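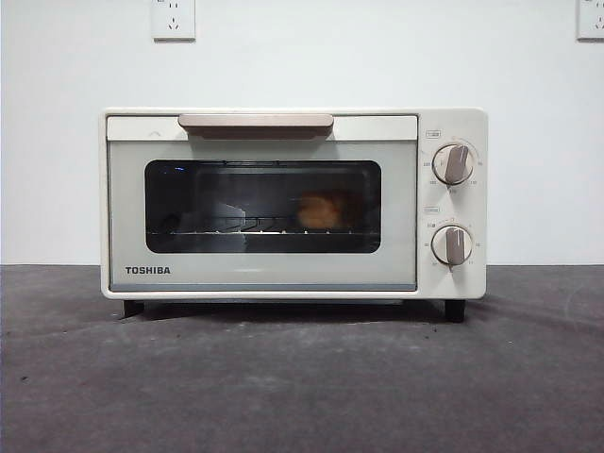
A Toshiba toaster oven on a gray countertop.

Fellevness patch changes how Lanternkin spawn

August 6, 2017

Pletatine has released version 1.14 of its haunted-mine game Fellevness, with changes to enemy placement in the Gasdale chapters and a fix for a save error that affected players who left the Lower Lift during an encounter.

The main change concerns Lanternkin, the small floating enemies found in the side tunnels. Until now the game picked their positions when a chapter loaded and kept them until the player quit. Positions are now picked each time a tunnel is entered, from a fixed list of 23 points. No more than two Lanternkin can be active in a tunnel at once. Their health and damage values are the same as before.

Lead designer Concetta Leone wrote in the patch notes that the old method let players clear a chapter by memory after one failed attempt. Hard mode already used the new method in testing and has not been changed further.

The save error dates from the June update. If the player saved while the lift was moving, the game stored the lift at the top floor and the player at the bottom, and the door to the Bermúdez shaft stayed locked. Files already in this state are repaired when loaded. Programmer Châu Vũ advises players to load the affected file once and save it to a new slot before continuing.

Smaller items in the notes include corrected subtitles in the Foreman fight, a longer delay before Lanternkin turn toward a light source, and a volume setting for footsteps.

The patch downloads automatically. Save files made with it cannot be opened in earlier versions.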